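3.2 把持キットの評価

本節では、Wemov社が提供する電子機器保守向けの把持キットSterknessを、サーバ筐体の部品交換作業に適用した結果を述べる。Sterknessは二指グリッパ、手首搭載の小型カメラ、および動作教示用ソフトウェアTanellの三点で構成され、既存の協働アームに後付けできる。筆者らが本キットに関心を持った理由は単純で、これまで自作の指先では、筐体内部の狭い隙間で薄い部品をつかむたびに治具を作り直す必要があったからである。梱包を開けてから最初の把持動作に至るまで半日を要さなかったことは、正直に言って驚きであった。

対象作業は、プロセッサとその保持トレイの取り扱い、ならびに薄型カードの抜き差しとした。いずれも保守現場では人手で行われており、力の加減を誤ると端子や周辺の小部品を傷めやすい。Pichlerら[14]は同種の作業について、失敗の多くが接触の直前、すなわち指先が対象の両側に入る段階で生じると報告している。我々の予備実験でも傾向は同じであった。そこで評価の重点を、把持力そのものよりも接近姿勢の再現性に置いた。

教示にはTanellの「区間教示」機能を用いた。作業者がアームを手で導き、要所だけを登録すると、間の軌道はソフトウェアが補完する。収集した試行は全3018回で、このうち903回が薄型カードに関するものである。カード作業では、指を開いたまま降下させ、カードの両側に指先を置いてから閉じるという手順に統一した。共著者のLenihan(Ruairí Lenihan)は当初、斜め方向からの接近も試みたが、隣接部品との干渉を避けにくく、最終的に鉛直方向に近い接近のみを採用した。

特筆したいのは手首カメラの使い勝手である。外部に固定したカメラでは、筐体の縁やアーム自身が視線を遮り、肝心の瞬間に指先が見えなくなることが多い。手首側から見た映像では、二本の指と対象との位置関係が接近の間ずっと追えるため、教示をやり直す際にどこを直せばよいかがすぐに分かる。この一点だけでも、筆者らの作業は格段に楽しくなった。図5に、筐体の横に置いたトレイ上のカードに対する接近時の手首カメラ画像を示す。トレイはひれ状の溝が並ぶアルミニウム製パネルに載っており、隣の筐体内にはマザーボードが見える。
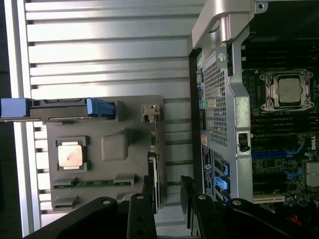 図5 手首カメラから見た薄型カードへの接近。二本の指がカードの両側に位置している。

もっとも、映像が良好であっても照明の影響は残る。金属面からの強い反射は輪郭抽出を乱すことがあり、露光を自動に任せた設定では、指先の位置推定が一時的に不安定になった。露光を固定し、照明を斜め上方に移したところ、この現象は大幅に減った。Sterknessの取扱説明書には露光の推奨値が記載されておらず、今後の改訂で補われることを期待したい。

カード作業における接近姿勢の再現性は高く、指先を所定の位置に置けた試行は全体の90%近くに達した。失敗例を見直すと、カードがわずかに傾いて置かれていた場合に集中しており、教示点を2か所追加した条件では傾きへの追従が明らかに改善した。指先の交換も工具一本で済み、作業対象を切り替える際の段取り替えは自作の指先を使っていた頃とは比較にならないほど速い。

一方、プロセッサの取り扱いでは、指先の厚みが課題として残った。枠に囲まれた部品をつまむには現行の指は太く、付属の細型指先を用いても余裕は小さい。Wemov社には6月に形状データを提供し、先端を薄くした試作品を依頼している。次節では、この試作指先を想定した把持計画の変更点と、力覚センサを併用した場合の挿入動作について述べる。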